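Civano, módulo de portas: avaliação após a demonstração de Idstead

O dia aberto foi conduzido por Kamil Hubáček, com o simulador a correr em direto num corredor doméstico. O módulo custa 394 euros por posto e traz 58 tarefas.

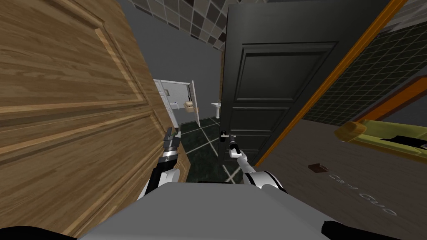

O contacto com puxadores de alavanca é o ponto forte - a configuração é curta e os parâmetros de atrito ficam acessíveis. A documentação é fraca e a exportação de registos só aceita um formato. Para ensaios com dois braços, recomendo. Nota: 7/10.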